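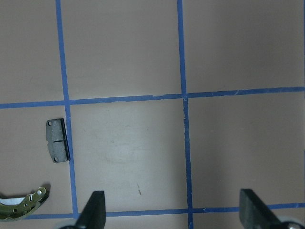 Bent Toft says painter's tape should come off while the paint is still tacky, but the can says to let it dry overnight. I'm painting squares on an old table with Duvberg satin enamel, two coats. Last time I waited and the edges tore. Which is right, and does the table need sanding first?

Hrefna Hafþórsson
asked 2026-07-11

quietporch34
Pull it after the last coat, before it sets. Fold the tape back on itself and go slowly. If it has already dried hard, run a sharp blade lightly along the edge first. Put down fresh tape if you let the first coat dry overnight.

Sand with 220 grit if the surface is glossy, then wipe off all the dust. A thin coat of the base color along the tape edge stops most bleeding. Let that dry before the enamel goes on.

m_baneck
I never sand and mine is fine.

Oldgarage2000
Mine wasn't. It chipped by September and I had to strip the whole top. Sand it. Don't set anything heavy on it for 10 days either, enamel stays soft longer than you'd think.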